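Claiming Relief on Business Use of Your Home

Residents of Warkbridge who work for themselves from home may be able to deduct part of their household costs before tax is worked out. Claims must reach the Kollora Tax Advice Service by the end of March.

Start by adding up your rent, heating and lighting bills for the year. Divide the total by the number of rooms, then by the share of time each room is used for work. Keep every receipt -- copies are accepted.

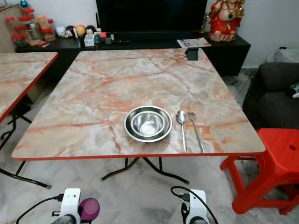
A folding table with a marble-pattern top.

Enter the result in box 16 of the form and sign page 2. Furniture bought for the business is claimed separately, in box 29. If your figures change after you have sent the form, write to us and quote your reference number.

Kollora Tax Advice Service, 236 Follero Street, Warkbridge | Contact us | © 2019 | Back to top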